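Home Products Two-arm cells Open days Contact

Tramulero bench cell: open day notes and spec
Jul 13, 2021
3 min read

Doors open at Brinodby from ten. Coffee, badge, then straight to the bench, no slides this time. The Tramulero is our two-arm cell for small fiddly parts, and the demo job is blade fuses: pick up, pass across if needed, fit to the holder. Same job the Simon control package ships with, so what you see on the day is what you get in the crate.

Quick spec, full sheet on request:
Arms: two, with a two-finger gripper on each
Work area: soft yellow mat, wipe clean, spare included
Set-up time: about 60 minutes from crate to first pick
Cell weight: 170 kg
Power: ordinary wall socket
Warranty: 32 months on arms, fingers are a wear part

Visitors can ask for a run to be stopped and started agian at any point. Please do.

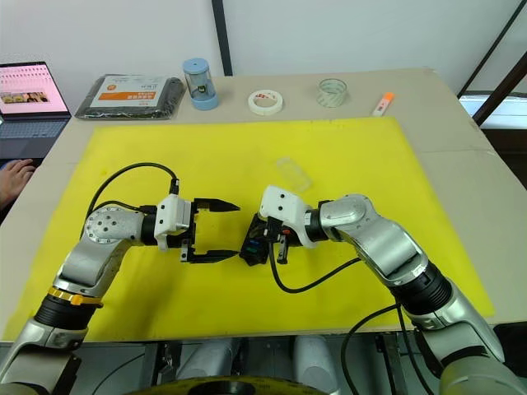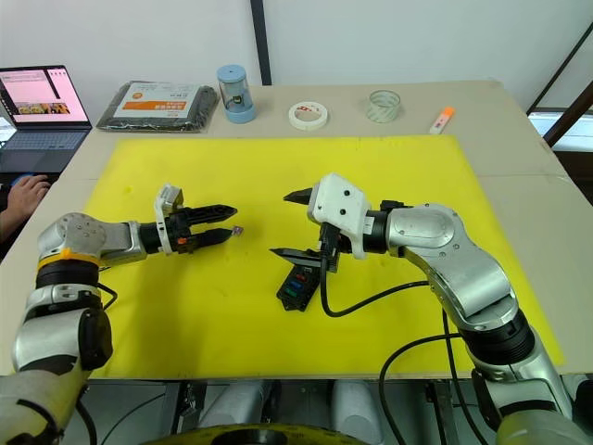

Fuses and holder on the mat, next one; closer in at the fingers after that.

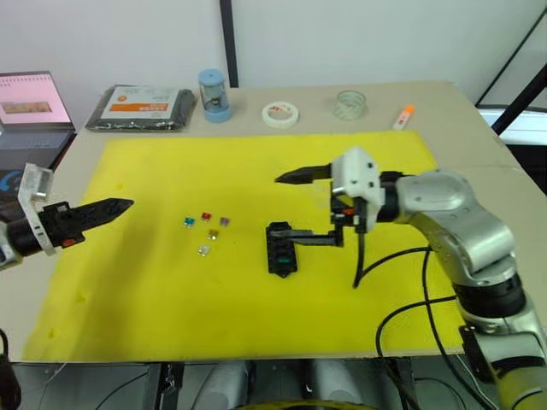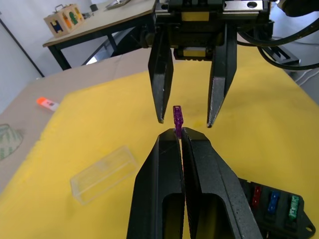 Okuvard wrote in after coming round: "We make small wiring looms and fuses are the bit everyone hates. Liked that we could stand right by it and ask for the same pick over and over. Would of liked longer on changing the fingers over, that's the part our lot will be doing every shift. Also is the spare mat the same thickness? Matters for our heights."

Same thickness, yes. Finger change now gets its own slot, last thing before lunch.

Next open day is in November, 4 places per session. Bring your own parts if they fit in a coat pocket, bigger stuff email first. Parking round the back.

Filed under: Assembly / Small parts / Demo days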